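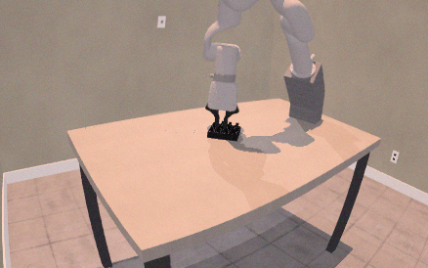
Sourdough, round two

Well, I'm back at it! I gave up on my starter last February after it went gray and smelled like nail polish, and I swore I was done. Then my neighbor Njål Lundgren handed me a jam jar of his over the fence in Prurstead (he'd been feeding it since before he moved here) and I couldn't very well say no, could I?

So the new one lives on top of the fridge, and it's a beast. I feed it 120 grams of flour every morning, half whole wheat, half plain white from the mill shop in Brenley, and by lunch it's pushing the lid up. 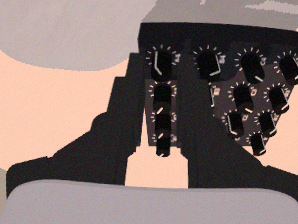 Do you have to throw some out every time you feed it?

Mostly, or you'll end up with a bucket of the stuff. I keep my leftovers in a tub in the fridge and make pancakes with them on weekends, and they're so good with a bit of lemon and sugar.

My first loaf was flat as a plate. I was too impatient and put it in the oven when the dough had barely moved. The second one I left overnight in the coldest corner of the pantry, and oh my goodness, the crust on it! I ate the heel standing up with way too much butter.

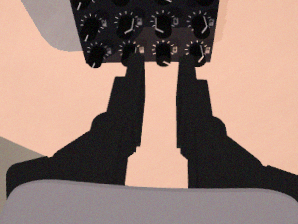 Black knobs, peach background.

I've also stopped kneading, pretty much. I do four rounds of folding, half an hour apart, while I get on with laundry or call my sister. Wet hands, grab a side, stretch, fold it over, turn the bowl. My dough weighs around 511 grams before shaping, and it fits my little oval basket perfectly.

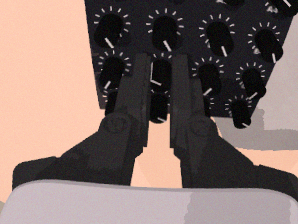
Baking temperature is where I still go back and forth. I start hot with the lid on, then drop it down for the last 20 minutes so the bottom doesn't scorch. My stove has one dial for the oven and I can barely read it, so a panel with rows of rotary knobs like the one up there would have me baking the bread on broil by mistake. I bought a cheap oven thermometer instead and hung it off the middle rack. Next up is a rye loaf with caraway, and Njål wants half.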